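Six months of fixing my own website

2026-01-08

I promised myself I'd write this up before I forgot the painful parts, so grab a coffee. Some of you know I run Skodance, the little alterations and dressmaking studio, and some of you only know me from this blog, where I mostly complain. Today I'm complaining about search engines!
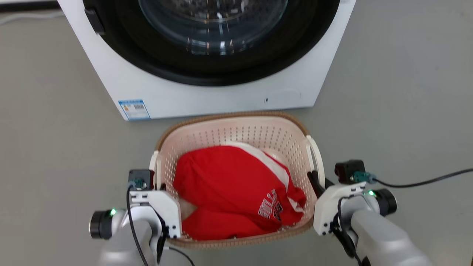
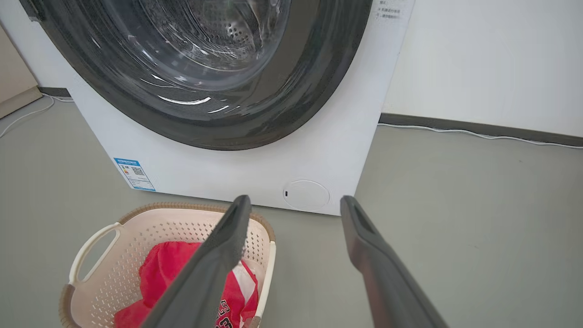
So. Until last spring my business site was one page with a phone number, a nice photo of a spool of thread and the sentence "Quality you can trust." I wrote that sentence myself and I was proud of it. The site got 80 visits in the whole month of March, and I'm fairly sure plenty of those were me checking whether it was still up.

I called two agencies. Zullano wanted a twelve-month contract before they'd even look at the thing (no thank you). Paquette was friendlier but kept talking about "funnels" and I kept nodding, and then I got off the phone and couldn't remember a word. In the end I paid Judit Balogh, who builds sites on her own and answers her emails, $673 for an afternoon of advice and a long to-do list.

The list was pretty boring - and boring was fine with me. Give each service its own page. Put the town name in the titles. Write down what hemming a pair of pants costs, because people search for exactly that. Answer the reviews, even the grumpy one about the zipper (you know who you are). I did a page or two a week in the evenings and swore a lot at Flendano, the site builder I'm on, which likes to eat your headings when you paste text in.

For the first two months the numbers barely moved and I was ready to quit. Then the wedding dress page started showing up in searches, and things got moving. We had 315 visits in one month, and later on 1045, and the phone began ringing with people who already knew my prices. That last bit is my favorite! Those calls used to take ten minutes and now they take two.

I also canceled my ad in the local coupon booklet. I'd been in it for nine years and felt weirdly guilty, like breaking up with a dentist.

Still on my list: better photos of the bridal work, a page about zippers, and getting rid of "Quality you can trust," which is somehow still in the footer. Judit has mentioned it twice.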